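作業ノート 双腕セル2号 6月 午前の部から夕方まで
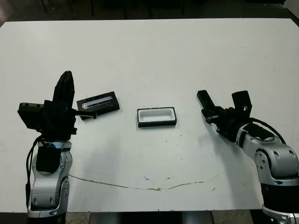

左腕でトレイ(蓋かもしれない黒いほう)を保持、右手は開。白い内側の容器は天板に置いたまま。

朝の引き継ぎメモにはHauke Teuberの字で「左、なんか傾く」とだけあった。情報量としては天気予報の「ところにより」と同じくらい。左が傾くのか、左が持ったものが傾くのか、書いた本人の首が傾いたのか。とりあえず左で一枚持たせてみたら、持ったものが傾いた。上の写真の姿勢で止めて、そこから見ることにした。

疑ったもの、順に。

1. 指の取り付けねじ
左グリッパの長いほうの指を外して座面を見る。削り粉が少し。綿棒で取って戻した。ねじは二本とも手で回るほどではないが、トルクドライバを当てると片方が八分の一回転ほど進んだ。前回誰が締めたかは点検表を見ればわかるのだが、点検表の署名欄には私の名前があったので、この話はここまで。

2. 把持位置
教示点は縁の一か所をつまむだけになっている。軽いうちはこれで済んでいた。Torkeckの新しいロットは縁がわずかに厚いとSamiraが言っていて、ノギスを当てると確かに厚い。指先が縁の下に入る量が、厚くなったぶんだけ足りない。つまり指は縁を「持っている」というより「なだめている」状態。教示点を奥へ2 mm送った。干渉なし。

3. 把持力
設定は前のままで20 N。上げれば傾きは減るだろうが、上げて縁が欠けた件が去年のノートに三ページにわたって書いてあるので上げない。あの三ページは筆圧もすごい。

4. 手首の零点
Plidanoの較正ルーチンを左だけ回した。終わるまでに4分かかる。進捗バーは半分まで一気に進み、そこで考え込む。毎回そうなので故障ではないと思うが、毎回少し不安になる。結果は許容内。右は手をつけていない。右は何も悪くない。

ねじと教示点のどちらが効いたのか分けて見たかったので、教示点だけ元に戻して一度持たせた。傾く。奥へ送ると、目で見てわかるほどの傾きはなくなった。ねじの八分の一回転は無罪。少なくとも主犯ではない。

昼。Panagiotis Zervasが来て、天板の茶色っぽい線は何だと聞く。ひびなのか擦れ跡なのか、私も知らない。左腕の側から右腕の側まで、手前で一度沈んで、また上がっていく。爪を滑らせると引っかかるところと引っかからないところがある。Panagiotisは「川みたいだ」と言って帰った。調査へのご協力に感謝する。

とはいえ放っておくのもよくない。線をまたいで容器を置くと高さが変わるのではないか、というのは前から誰かが言っていた(たぶん私)。定規を立てて隙間ゲージを差してみたが、線の両側で段差らしい段差は出なかった。今の置き位置には影響しないものとして扱う。ただし線の両端に鉛筆で小さく印をつけた。伸びたらわかる。消さないこと。Bezawitへ、これは落書きではない。

天板の真ん中あたりの黒い点々も拭いた。イソプロで取れるものと取れないものがあった。取れるものは指のゴム粉だろう。取れないものについては、取れないとだけ書いておく。

ケーブルについて。左の銀色の部分の横に出しているループ、手首を内側にいっぱい回したときの余裕を見た。張らない。外側にいっぱい回すと黒いスリーブの端に触る。触るだけで噛みはしないが、触り続ければそのうち何か起きるのが世の常なので、スリーブの端を少し下げて巻き直した。面ファスナーの粘りがもう弱い。Retanoに替えを頼むときは、前回のように「黒いやつ」と書かず型番を書くこと。前回は黒いやつが届いた。まったく別の黒いやつが。

右のほうは手首の上を越えていくケーブルの弧が大きめだが、動かしても何にも当たらないので触らない。右手首のカメラの小窓だけブロアで吹いた。布で拭くと筋が残る。筋が残ると、そこに縁があると信じて容器を探しにいく。信心深いカメラである。

午後、通しで確認。
左でトレイを取る、傾けて見せる、戻す。右は容器の短いほうの端に寄せて開いたまま待機。これを200回。途中で二度止まった。

一度目:左の把持確認がタイムアウト。見ると、ちゃんと持っている。持っているのに持っていないと言う。指の位置の判定値が古い教示点のときのままだった。縁が厚くなったぶん指が手前で止まるので、判定の下限に届かない。判定値を書き直した。教示点を変えたら判定値も変える、と壁に貼ってある紙の、ちょうど真下で作業していた。

二度目:右が待機位置で止まる。エラーなし、表示灯も正常。非常停止の箱に私の肘が乗っていた。記録の正確を期して書いておく。数え直しはせず、続きから再開した。

残りは止まらず。落下なし。最後のほうで一回、戻すときに音が少し高かった気がするが、再現しない。Selma Popescuに言ったら「空調では」とのこと。そうかもしれない。

直しきれていないこと

・トレイの細長い溝、あの薄紫がかった灰色の帯が照明を拾って光る。傾けて見せる角度によっては検査側が白飛びする。角度を変えるか照明を変えるかで、Selmaは照明、私は角度と言っている。照明は稟議がいる。角度はいらない。以上が私の論拠のすべて。

・左グリッパの横に張り出している、穴が二つある黒い四角いブロック。手首を寝かせると容器の縁のすぐ上を通る。今の動作では通らない角度だが、角度案が採用されると通る。つまり上の項目で私が勝つと、この項目で私が困る。余裕を測ってから主張すること。

・床に近いほうのケーブルの固定。下をくぐって見たら結束バンドが一本切れていた。切れ端は見つからず。仮に一本足した。色が違うが気にしない。Haukeは気にするかもしれない。

・予備の指。棚のTóthと書いた引き出しにあるはずが、入っていたのは六角レンチと飴。レンチは工具箱へ戻した。

変更した値のまとめ
左 把持教示点:奥へ2 mm
左 把持確認の下限:新しい縁の厚さに合わせて書き直し(旧値は設定ファイルにコメントで残した)
左 把持力:変更なし、20 N
左 スリーブ:下げて巻き直し
右:変更なし、カメラ窓のブロアのみ

旧ロットの容器がまだ棚の奥に残っている。混ぜて流すと判定値が今度は逆向きに外れるかもしれないので、使い切るか、分けるか、Samira Hamdanと相談。箱に「旧」と書いた紙を貼った。去年の箱にも「旧」と貼ってあるのを貼ってから見つけた。去年のほうに「旧旧」と書き足した。

16時すぎ、両腕を待避姿勢にして電源を落とす。引き継ぎ欄には「左、傾かない。理由は本文」と書いた。Haukeが本文まで読むかどうかは来週わかる。

追記 Bezawit Mekonnenより(鉛筆):天板の印、右端のほうを片付けのとき半分消しました。見たあとで気づきました。同じ所に書き直してあります、たぶん同じ所です。

追記への返事:隙間ゲージの横にマスキングテープあり。次からテープにする。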